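Re: [teleop-list] Shirt folding, first batch of demonstrations 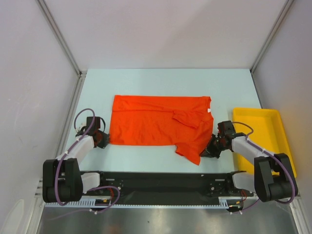 Orange T-shirt on the two-arm table, right side folded back over the body.

Munther,

Thanks for posting this. I've read the write-up twice and I'm still not convinced, so I'll say why and you can tell me where I've gone wrong.

You wrote:

> We now have 94 demonstrations of the shirt fold, all driven by hand
> over remote control at the Cemodby bench. Training on the first 30
> already gave us something that looks like folding. I think we can
> tell Drurkemwood the task is solved for soft goods and move on to
> towels. Cledico want a short demo as well.
>
> Munther Farah

My trouble is with "solved" and with "soft goods". Look at the lower right of the shirt. The cloth is bunched and comes down in a point beside the right gripper, and a person driving the arms can look at that and decide what to do about it. I'd like to know what your trained version does with it. The write-up says it copies the operator well, but the operator was Issa every time, and Issa has been driving these arms since March. You may have taught it how Issa folds one shirt.

Then there is the starting position. If the body is always spread flat before anyone touches the controls, a good part of the work has been done by hand and left out of the count. Did anyone try it from a heap? I would also want a dark shirt, a thin one, and one with long sleeves.

I asked for the failures last time and got 2 clips. Sixteen runs were thrown out according to your own table, with "operator error" against every one. Some of those must be the gripper missing the cloth or picking up two layers, and I would sooner read about those than about the good ones. Please put them back in the log with a line each on what went wrong.

Remote control is a fair way to collect this sort of thing and I've no quarrel with it. It is slow, though, and the write-up doesn't give the time per fold. My guess from the last batch is roughly five times what it takes me at the kitchen table. Drurkemwood will ask, so have the figure ready.

I'd hold off on towels until a second driver has done a full set and we've run the trained version on shirts it hasn't seen. Please don't promise Cledico anything before then. I can drive for an afternoon if somebody shows me the foot pedal again.

Ruba Bataineh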